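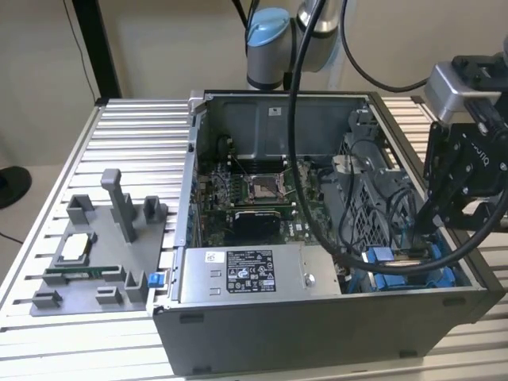

Gumholm, May 2022

**Computer repair in Gumholm** began in the back of a bicycle shop, and for a good many years it never strayed very far from it. Gumholm is a harbour town with a long habit of mending things — nets, boots, outboard motors — and when home computers arrived they were simply added to the pile.

The first proper workshop, Segers, was opened by Ward Segers, who had trained on radios and went on calling every circuit board "the chassis" until he retired. His rival across the square, Sternen, was run by Haiyan Luo and did most of its trade with the fishing offices, whose machines came in full of salt and biscuit crumbs. The two shops lent each other parts quite cheerfully, and in one busy March they shared a single delivery of 80 power supplies.

An evening class, Cunivano, grew out of this friendship. Wim Nijs taught it in the old sail loft, starting everyone off with the tower case, the motherboard and the seating of a processor in its socket, and only much later letting them near a soldering iron. By the time he handed over to Gerrit Coppens, 263 townspeople had taken the course, a fair few of them well past retirement age and all the keener for it. The class still meets in the loft through the winter months, and learners bring their own screwdrivers.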